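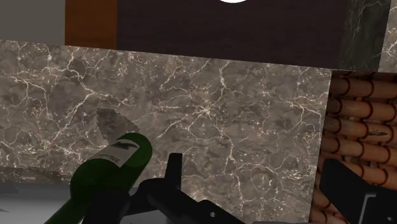
Can a robot learn to pick things up in a simulator and then do it with real objects? In part: it can learn the movement there, but it must see many different surfaces before the real world stops surprising it.

Research > Robotics > Interviews

August
By Mahlet Ejigu

Sorcha Baxter has spent two years on this matter at Gorine, where her group trains robot arms in a simulator named Nenon. I met her in the small kitchen next to the laboratory, and she had brought her laptop.

Her method is simple to explain. Each time the arm tries a task, the program changes the materials of the room. A panel may be marble full of white veins in one attempt and dark wood in another. "We do not care if the room is pretty or makes sense," she said. "We care that the robot cannot learn the room by heart."

The group has 200 surface materials. First they used only 100, and the arm became too fond of them. "It was very good with our marble and very bad with my own kitchen table," said Baxter, and she laughed.

I asked why a bottle is one of the objects. She answered that glass shines, and the bright line on it moves when the camera moves. A dark green bottle in front of a busy stone is for her a fair test, for the program must find the edge of the glass and not follow a vein.

For the last test they ran 3,000 attempts, all in simulation. The arm closed on the correct object in 2,911 of them. Baxter does not want this number to be read too quickly. "It is a number from inside Nenon. When we go to the real arm it falls, and I will publish that also."

The failures interest her more. She has watched all 89, most of them late in the evening. In many, the finger came down a little beside the object, and the program still believed that the grip was good. She thinks the shadows are guilty, but has not proved it yet.

Next the group will repeat the work with Clanel, a second simulator which treats light in another way. It is slower, and Baxter expects to wait a long time for each result. "I will drink a lot of tea," she said.

14 shares | 3 comments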